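Tralterside changes filing schedule for local sales tax

May 6, 2018

Small businesses in Tralterside will file their local sales tax returns four times a year instead of every month, under a rule the town council passed this week. The change starts in October and covers any business that owes the town $200 or less in a typical month.

The town finance office says 37 percent of registered sellers fall under that limit. Most of them are shops, repair services and people who sell from home. They now send in a return every month even when they have made no sales, and a missed return brings a penalty whether or not any tax was due.

Under the new schedule, returns will be due on the 20th day of the month after each quarter ends. The tax rate is not changing. Businesses above the limit will keep filing every month as they do now.

Darius Oprea, the town finance director, told the council that his office spends much of its time on returns that show little or no tax. Late notices for zero returns made up the largest single group of letters the office mailed last year, he said. Each one has to be checked by hand before it goes out, and many are canceled after the owner calls. 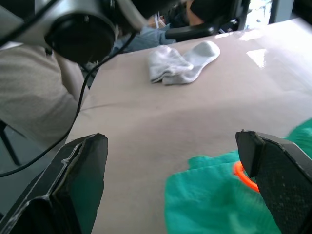

Cremilda Sales said she would be glad to have fewer forms to fill out but was worried about having to set money aside for three months at a time. "When it goes out every month, you don't get used to seeing it in the account," she said. She asked the council to let owners keep the monthly schedule if they prefer it.

The council agreed to that request and added it to the rule before the vote. A business that wants to stay on monthly filing must tell the finance office in writing before the end of September. The choice will hold for one full year, and a business cannot switch back and forth within that year.

The vote was 6 to 1. Council member Petrică Mihăilă voted no. He said the town would have less cash on hand in the first two months of each quarter and should have built up a larger reserve first. Oprea answered that the businesses under the limit bring in a small share of total collections, and that the general fund could cover the gap without borrowing.

Returns will still be filed through Netar, the online system the town has used for three years. Paper forms will be accepted at the counter in town hall, but they must be received by the due date. A postmark will not be enough.
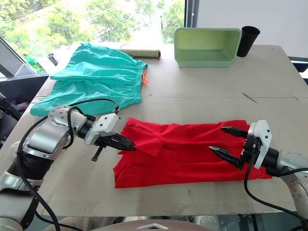 The finance office will use each seller's returns from the past 12 months to decide which schedule applies. Letters will go out over the summer. A business that has been open for less than a year will be placed on monthly filing until it has a full year of returns on record, and it can then ask to be moved.

A seller who goes over the limit during the year will not have to change right away. The office will review all accounts once a year and send a notice to anyone whose schedule is going to change. There is no penalty for going over the limit between reviews as long as the quarterly return is filed and paid on time.

The late filing penalty stays the same, but it will no longer be charged on a return that shows no tax due. That part of the rule takes effect with the October change and does not apply to penalties already billed. Owners who want to dispute an older penalty can still use the regular appeal form.

Ha-neul Baek of the finance office will hold two question sessions for business owners before the change. Dates will be posted at town hall and on the Netar sign-in page. Owners who are behind on monthly returns must file all of them before they can be moved to the new schedule.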